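Ce site utilise des cookies pour mesurer son audience. En poursuivant votre visite, vous acceptez leur utilisation. J'accepte | En savoir plus

Cahier d'atelier – lundi 17 août 2020

Reprise après les congés, et tout de suite la pile de crampons. Le club en a laissé 56 à revoir avant le premier match de la saison (vingt-huit paires, donc, mais je compte par chaussure, c'est plus simple pour les fiches). Les semelles Furnari sont presque toutes bonnes. Les Pichon, c'est une autre histoire : sur les pointures hautes, l'avant-pied se décolle toujours au même endroit, juste derrière la deuxième rangée de crampons.

J'ai recollé une première série avec la néoprène habituelle, serre-joints, une nuit complète. Au banc de flexion ce matin, la première a lâché à 1 030 cycles. Pas brillant ! En janvier on tenait bien plus longtemps avec la même colle, alors je soupçonne le pot, resté ouvert pendant la canicule. J'en ai entamé un neuf à onze heures et j'ai noté la date dessus au feutre, merci de faire pareil.
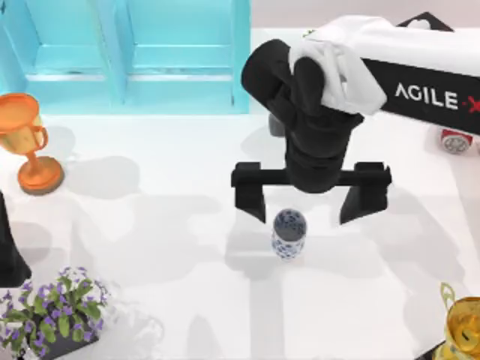

Deuxième série, donc : ponçage au grain 70, dégraissage, deux couches fines au lieu d'une épaisse, et j'attends que ça ne tire plus au doigt avant de fermer. J'ai aussi essayé l'apprêt Olteris sur une seule paire, la 43 du gardien. Il sent très fort, ouvrez la fenêtre du fond – celle de devant fait voler la poussière sur les semelles encollées, j'ai dû en refaire une.

Côté vissage, rien de grave. Quelques filetages encrassés par la terre sèche, un coup de taraud et ça repart. Je ne serre plus à la visseuse, même au couple mini : sur les inserts Ukow, on foire le filet sans rien sentir. Clé à main, et on s'arrête dès que ça bloque.

Reste la question du délai. J'aurais voulu garder les Pichon jusqu'à jeudi pour les repasser toutes au banc, mais l'équipe s'entraîne mercredi soir et la moitié des joueuses n'ont qu'une paire.

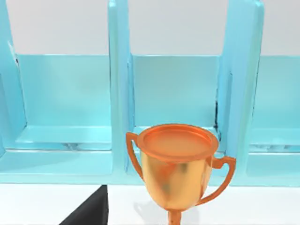
Armelle Chevalier préfère qu'on rende mercredi midi les paires recollées avec le pot neuf, et qu'on garde seulement celles de la première série, quitte à prêter des chaussures pour un entraînement. Ça me va. Je prépare deux caisses, et Huguette Huet aura la liste des pointures à prêter demain matin.

À faire : racheter du grain 70, vider le vieux pot, remettre la 43 au banc à l'ouverture.

Contact | Mentions légales | © Cahiers d'atelier | Haut de page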